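Home Robot Build, Session 7: Handling Crockery
Notes by Irja Ikonen, Pralden shared workshop

Welcome back! Tonight we get to the fun part – real kitchen things on the mat. Cups first: set the grip force low, close slowly, then lift.
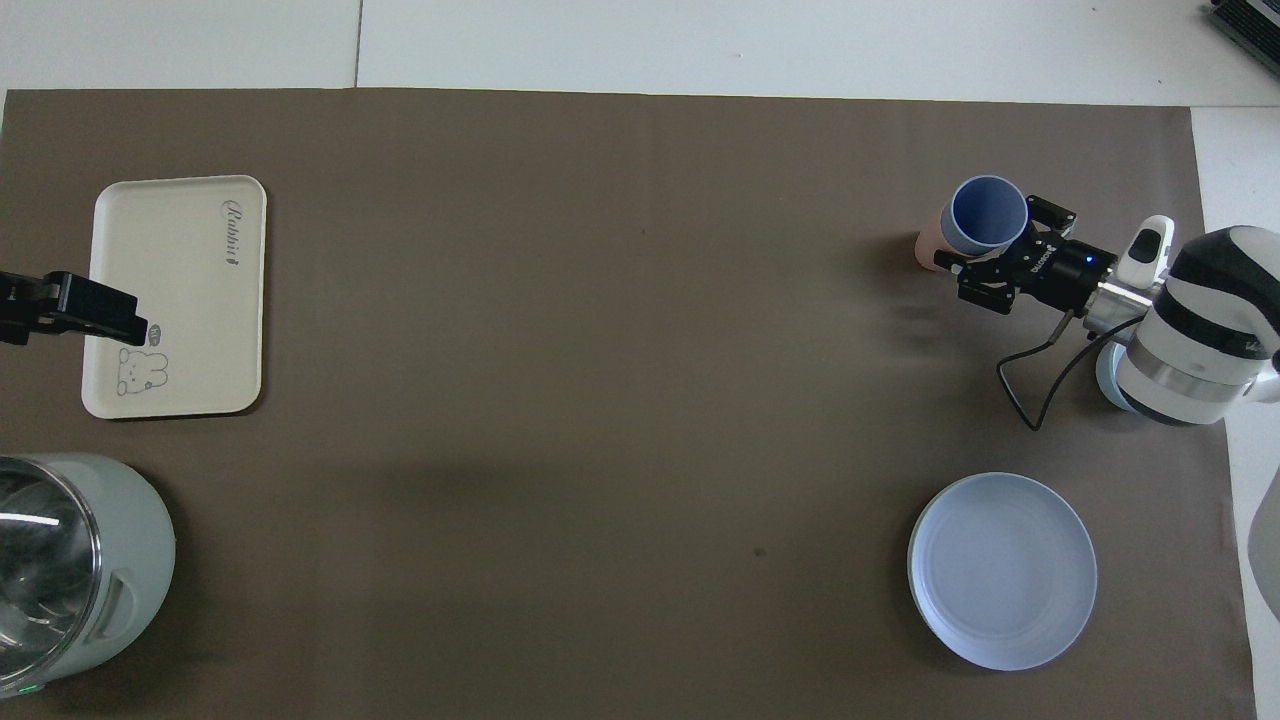
Why do we close the gripper slowly on a cup?
A slow close gives the motor current time to rise, so the controller can stop before it squeezes too hard.

Ilari's wrist bracket took 929 lines of code and one very long August, and it's lovely to drive. Two arms next. Home both before you load a program, and keep a hand near the stop button.
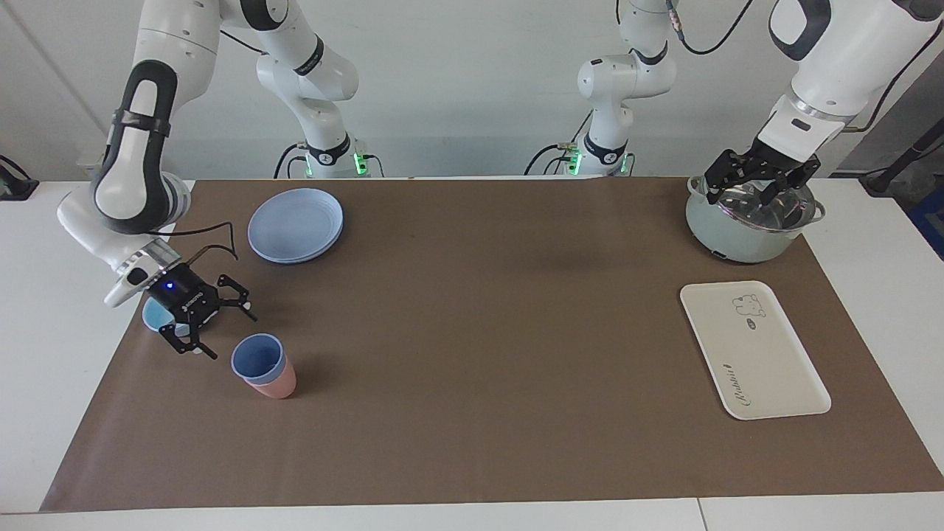 Then save your joint positions under your own name and run them again at half speed. Judite has the spare fingers if yours wear smooth.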